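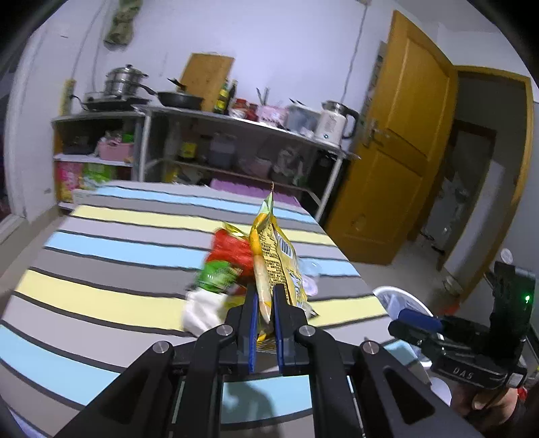

Oanh Lâm objected that a rule about what may lie within reach of the fingers is useless if it is written for a lab bench, and asked us to state it for ordinary rooms. We agreed, and the wording in this section was changed after her comment.

4.2 Rules for the work surface

The Jornilport guideline applies to demonstrations made with hand-held grippers in homes. It covers the surface, the objects on it and the people nearby. It doesn't cover calibration, which is handled in the Chu protocol.

Rule 1. The surface is used as it is found. Patterned cloth is allowed and should not be swapped for plain cloth. The pattern is entered in the session sheet, as are strong shadows cast by the devices. In an early version we asked for plain sheets only, and operators at two sites spent more time changing covers than recording.

Rule 2. Soft packages are gripped upright where their shape allows it. The operator closes the fingers until the package is held and then stops. If it slips, the attempt stays in the record and is marked as a slip. Reviewers at Skekimico had been deleting these attempts, and we asked them in March to restore all 309.

Rule 3. Objects waiting to be handled may lie together in a pile. They don't have to be spaced out, but no object should be hidden completely under another when the session starts. Crumpled bags are the usual problem.

Rule 4. When two grippers are used, the idle one is kept clear of the other's fingers. It may stay in view. The operator keeps a hand on its handle and does not set it down on the surface between attempts.

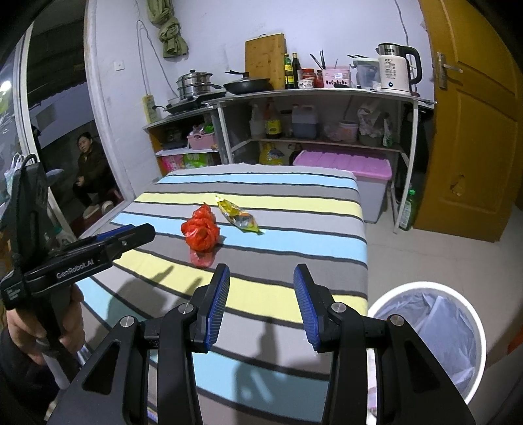
Ameo Papers in Field Robotics, Vol. 12, p. 1000

Figure 4. Hand-held grippers at work over striped cloth in a furnished room. In the first view the fingers hold a yellow snack bag upright, with a second gripper at the right. In the second, the near gripper is open and the other enters from the left.

Rule 5. Cooking equipment in the same room is left in its place. Hot plates and kettles are switched off before the session, and the operator checks this by hand at the control or the plug. A picture is not accepted as proof.

Rule 6. Anyone else in or near the room is told when recording starts and may ask for it to stop. A person who is visible in the second view of Figure 4, seated beyond the doorway, falls under this rule even though the task is at the table. Consent is noted on the same sheet as the surface pattern.

Rules 5 and 6 take some 4 minutes together. Most complaints from operators were about Rule 6, mainly in homes where people come and go, and we have kept it unchanged. Doors may be open or closed, but they should stay the same through one session.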